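Thursday, late. Finally past 700 clips for Plimanura! I did 40 more after tea, all kitchen stuff, and my wrists feel every one of them (the straps are fine for an hour, then they start to rub). 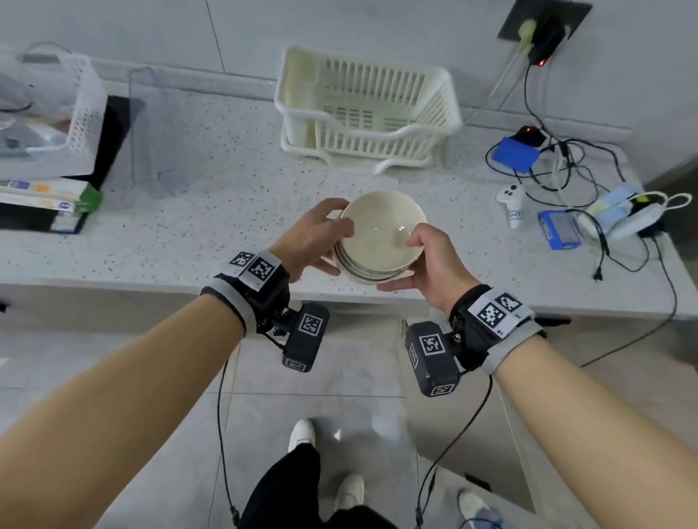

Notburga wants longer takes from now on, with no pausing to think, and she wants the grip to change from one go to the next. So tonight I tried fingers over the rim on one side and a thumb inside on the other – better for a stack of bowls than pinching the edges, I reckon. I still rush the putting down. Must slow that bit before I send her the next 200.

Batteries on charge, bed.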